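The laundry robot can wait, I want the boring kit first

Reading time: 3 minutes

I have spent a good part of this winter folding clothes on a bed with a thing that looks like it fell off a crane, and I have opinions.
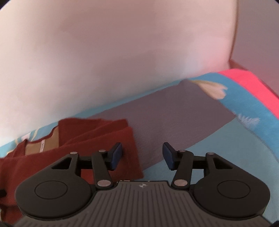

The kit comes from a small firm called Mernen, and you rent it by the month. You get a hand-held gripper, a charging lead, a padded case and a login. You do your chores with the gripper, the recordings go up overnight, and in the end (so the sales page has it) you get a robot arm programme that folds the way you fold. Lovely idea! I run the linen side of a guest house with my business partner, Mitsuko Minami, and between us we've folded more pillowcases than any two people should, so we were pretty much the ideal customers.

Let me start with what I like. The gripper is simple. Two fingers, they open, they close, and after an evening you stop thinking about your own hand and start thinking about the cloth. It makes you notice things. I never knew I pinch a jumper by the fold and give it a little shake before turning it over. I do it every single time, and with two stiff pads for fingers you have to work out what that shake was for. Mitsuko got the hang of it far quicker than I did and has been unbearable since.

Now the money. The rental is fine. What got my back up was the small print on how much folding they want out of you. The basic plan asks for 300 recordings before they'll send you anything at all, and the one with towels AND jumpers AND fitted sheets asks for 3,000. I'm at 2,104 and my wrist would like a word. If I paid a person to do that I'd call it a job. Here I pay for the pleasure, and I think that's the wrong way round. At the very least knock the rental off the final bill for people who finish.

I put this to Horațiu Toma, who looks after customers at Mernen and was very decent about it. His answer was that everybody's washing is different and the thing needs to see yours, on your bed, in your light. Fair enough. But then why can't I keep what I've made? As it stands, if I stop paying, my recordings stay with them and I walk away with a sore wrist. I'd want a copy. I'd want it in writing too, before the first sock.

My friend Isamu Oshima thinks I'm being daft. He went with Pokumico, where you don't record anything, you just get a folding machine that does shirts and flat towels, take it or leave it. He loves his. I've watched it work and it's quick, I'll give him that, but hand it anything thick or with a lining and it sulks. Half our washing is thick or lined. So he saves time on the stuff that was easy anyway, and still does the fleeces by hand on a Sunday-sized pile.

What I'd tell anyone thinking about it: do the one-month rental, do 30 jumpers in the first week, and see how your arm feels. Ask about the strap, which is an extra and shouldn't be. Skip the towel add-on. And fold somewhere at the right height, a table if you've got one free, as a low bed will do your back in long before the recordings are done.

I'm carrying on for now. I've got this far, the fitted sheets are still to come, and Mitsuko has bet me a dinner that I'll send the case back before I get to the last of them.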